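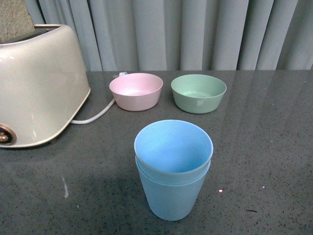

Cream toaster, dark bench, bread at the ready.

October 15, 2025

I have been baking the same sourdough loaf since April and I think I've finally cracked it! Well, mostly. The crumb is still a bit tighter than I'd like, but the flavour is there, and the crust makes that lovely crackling noise when it comes out of the oven, which gets me every single time.

The big change was giving up on the recipe I'd been following so faithfully. It wanted 900 grams of flour and made two enormous loaves, and in a house with two people and a small freezer that's a lot of bread to get through before you can have another go. So I shrank it. Now I make one small loaf at a time, with 288 grams of water, and I bake far more often – so I'm learning much faster (and stuffing things up much faster too).

The other change was rye. Saulius Rebane from down the road gave me a bag of dark rye flour and told me to swap in a handful, no measuring, just a handful. I was doubtful. I like my scales! But the starter went mad for it and the dough had this deep, almost malty smell by the next morning. I've since gone through the whole bag and had to buy my own.

Things I'm still working out:

Scoring. Mine open up on one side and sulk on the other. I've been using an old razor blade and probably need to be braver with it.

Timing in cold weather. My kitchen gets chilly overnight and the dough takes as long as it likes. I've stopped setting an alarm for it and just go by the look of the thing, with a nice dome on top and a few bubbles at the sides.

The lid. I take it off after 35 minutes, but I've been wondering about leaving it on a touch longer for a softer crust. If you've tried it both ways, please tell me in the comments.

My favourite part is still day two, when the loaf has settled and slices cleanly and you can have it toasted with too much butter and a big pot of coffee from the Bodum. Day three is good as well – a bit more sour, and brilliant with marmalade. Next up is a seeded one. I've already got the sunflower seeds soaking.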